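Section 3: Setting Up the Scorer's Station

3.1 Purpose of this section

This section explains how to prepare the Cokonitz scoring console before a baseball or softball game. It applies to all parks in the Zokanside league that have a fixed electronic scoreboard. Scorers at the Tapsell diamonds, where the board is still operated by hand, should go to Section 5.

The home club is responsible for having the station ready 30 minutes before the scheduled first pitch. The plate umpire may delay the start of play if the board is not working at that time.

3.2 Before you begin

Confirm that you have the following:

The console and its power adapter
The signal cable (grey, with a locking collar)
The club's key to the scoreboard power box
Both batting orders, signed by the coaches
A paper scoresheet and two pencils

The paper scoresheet remains the official record of the game. The console and the board are provided for the benefit of players and spectators, and an entry on the board does not change the official score.

3.3 Placing the console

1. Choose a level table behind the backstop or in the scorer's booth, with a clear view of home plate and all three bases.

2. Place the console so that the display faces away from direct sun. At most parks this means sitting on the third base side for evening games.

3. Keep the cable clear of the walkway. If it must cross the walkway, use the rubber cable cover stored in the equipment room.
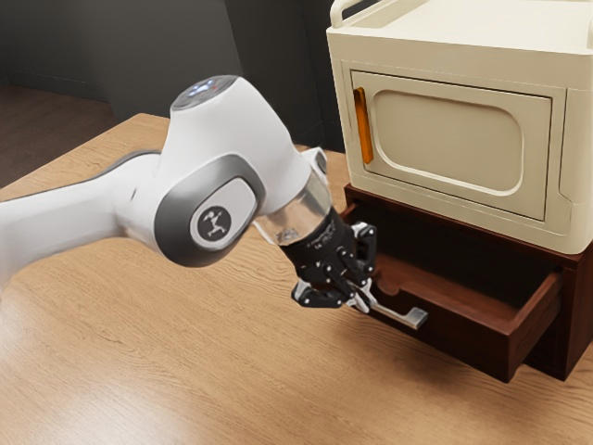
Figure 3-1. Arm, open drawer and cabinets on a wooden table (computer rendering).

CAUTION: Do not set up the console in either dugout or in any area reachable by a ball in play. Equipment left in live territory must be removed before the game can continue.

4. Unlock the scoreboard power box and turn the main switch to ON. The board will show a row of dashes while it starts.

5. Connect the signal cable to the port marked BOARD and turn the collar to the right until it stops. Do not force it.

6. Connect the power adapter and hold the START key until the display lights up.

NOTE: If the board is more than 85 metres from the console, the Tekley signal booster must be fitted. The booster plugs in between the console and the cable and has its own switch. The longest cable run permitted under league rules is 300 metres.

3.4 Entering the game details

1. Press GAME and select the division. The console will set the number of innings from your choice. Senior games are set to 9 innings.

2. Enter the team names. Names longer than the display will be shortened, so use the approved short forms listed in Appendix B.

3. Enter the visiting team's batting order first, followed by the home team's. Enter uniform numbers only. Player names are not shown on the board.

4. Read both orders back to the coaches. Any correction must be made on the paper scoresheet as well.

5. Press SAVE.

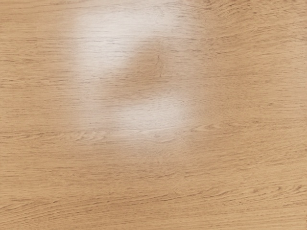 3.5 Testing the board

1. Press TEST. All lamps on the board should light, then go out one column at a time.

2. Walk to home plate, or ask a second person to do so, and check that the balls, strikes and outs can be read clearly.

3. Add one run to each team and confirm that it appears in the correct row. Press CLEAR to return both scores to zero.

4. If a lamp fails to light, record its position in the station log. A game may go ahead with failed lamps provided the score and inning can be read.

CAUTION: Do not open the scoreboard cabinet. Repairs are carried out only by persons authorized by the league.

3.6 Who to contact

Questions about the console should be directed to Isauro Bautista, Equipment Coordinator. Questions about scoring rules should be directed to Tipene Hapeta, Chief Scorer. Clubs that need a replacement cable or adapter for the following season must submit a request by the end of September.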